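4.2 Recording in the shared workshop

Claims that a useful set of hand demonstrations can be gathered with home-built gear deserve more doubt than they usually get. Much of the published work reports hours recorded and says little about how many of those hours were fit to train on. We therefore kept a plain record of what our own build, which we call Clodard, produced during September, including the parts we would have liked to leave out.

Clodard was put together on a bench in the Jarnik workshop, with hand tools and one shared printer. A head camera looks down at the table, and printed square markers are worn at the wrists and near the body. The position of each wrist is worked out from the markers whenever the camera can see them. When it cannot, the track is filled in from the last good reading, and we do not trust that filling for gaps longer than 14 video frames. The Hervieu build, from which we took the general layout, allows gaps of 21. We tried that setting and found that the filled track would sometimes place a hand on the wrong side of an object it was about to pick up.

The task was kept dull on purpose. The wearer takes wooden stirrers from a clear plastic bag and stands them in a short cup on a white table (Figure 3). Stirrers are cheap, they do not break in any way that matters, and they are awkward enough to show where the tracking fails. Thin sticks held in a bundle hide one another, and clear plastic catches the light. A method that only works on large, plain blocks would look better than it is, and we suspect that several reported results rest on this.

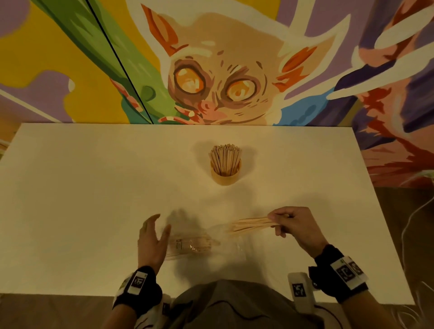
Figure 3. Stirrer task on the white table, seen from the head camera. Markers are worn at both wrists and near the body.

We recorded 1,181 short clips. Of these, 300 were set aside for checking by eye before any training was done, and the results were mixed. Wrist position was good while the hands moved slowly over the table. It was poor when a hand turned over quickly, as the marker then either blurred or faced away from the camera. Finger position was not measured at all. Anyone reading our success rates in Section 5 should bear this in mind — the arm is told where the wrist went, and has to guess the grip.

Two further doubts remain. First, all clips come from one room, and we cannot say how far a policy trained on them leans on what lies behind the table. The Velulard tests, which change the background between training and trial, would be a fair way to find out, and we have not yet run them. Second, wearing the gear changes how people work. Our wearers reported moving more slowly and holding their wrists flatter than they would at home. The clips may thus show how someone handles stirrers while trying to please a camera — a narrower thing than the everyday skill we set out to record.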